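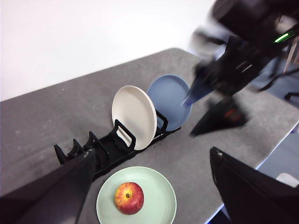 I've been through three dish racks since moving into this apartment, and the last one left rust rings on everything it touched, so when Chae-won Seol told me she'd switched to the Konileo plate rack I ordered one that same night. It's the long black plastic one with the tines and the loops, $22 plus shipping, and I've had it going every day for two months now.

First thing, it's a plate rack. If you want somewhere to throw a soup pot and a colander, keep scrolling! It holds plates on edge and it's really good at that. My everyday plates are a mismatched bunch (cream, a dusty sort of blue, a pale mint one that mostly gets used for fruit) and they all fit the slots fine without tipping into each other. The tall loop in the middle is where I put the plate I use most, mainly out of laziness, it's the easiest one to grab.

The matte finish surprised me. I figured black plastic would look cheap on my gray speckled table, and it looks kind of nice? It does show water spots. We have hard water here and after a week there's a chalky film down at the base of the tines, so I soak it in vinegar and go at it with an old toothbrush. Takes maybe five minutes. My old wire rack needed way more scrubbing than that and still looked awful.

Stuff I don't love:

- No drip tray. The Yeon rack my sister has comes with one and I'm jealous. I put a folded towel under mine.
- The short prongs on the end are too low for a dinner plate. Saucers do okay there, and small lids, but bigger plates lean way over and I gave up on it.
- Deep bowls are hopeless. They take up three slots and then slide anyway.
- It's long. Mine lives on the table at an angle and I wouldn't want to give up that much counter next to the sink.

It weighs next to nothing, so if you yank a plate out with one hand the whole rack comes along for the ride. I stuck four little rubber feet on the bottom and that pretty much fixed it. They should come in the box, in my opinion.

I did look at the Tukov one before buying. Bit-na Byun has it and swears by it, and it's prettier, but the slots are so narrow that my plates with the raised rims wouldn't go in unless I skipped every other one. The Konileo has more breathing room between plates, and they dry faster too. If I wash up after dinner they're dry by the time I go to bed, about 8 times out of ten anyway. Humid nights are another story.

Four stars from me. I'd buy it again at the same price, and if they ever sell a tray that fits under it I'll get that too.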